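Finally got a clear night, so I dragged the telescope up to Hinwood and pointed it at the Pleiades. Edin Babić came too, and we lasted more than two hours before our fingers gave up.

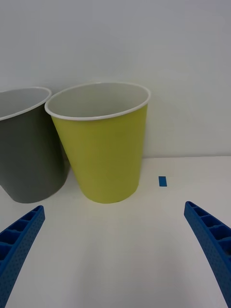 The seeing was lovely early on - six stars by eye, then dozens in the finder. Edin swore he caught a bit of haze near Merope. I didn't!
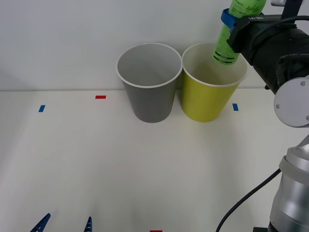

Green bottle, two paper cups.

Next up is Uranus, if the cloud stays away. Ching-wen Wan has promised to lend me her wide eyepiece. 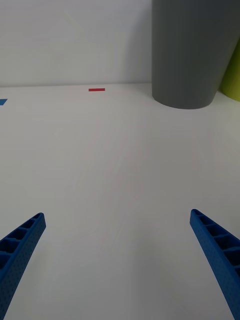

Blue fingers, white table.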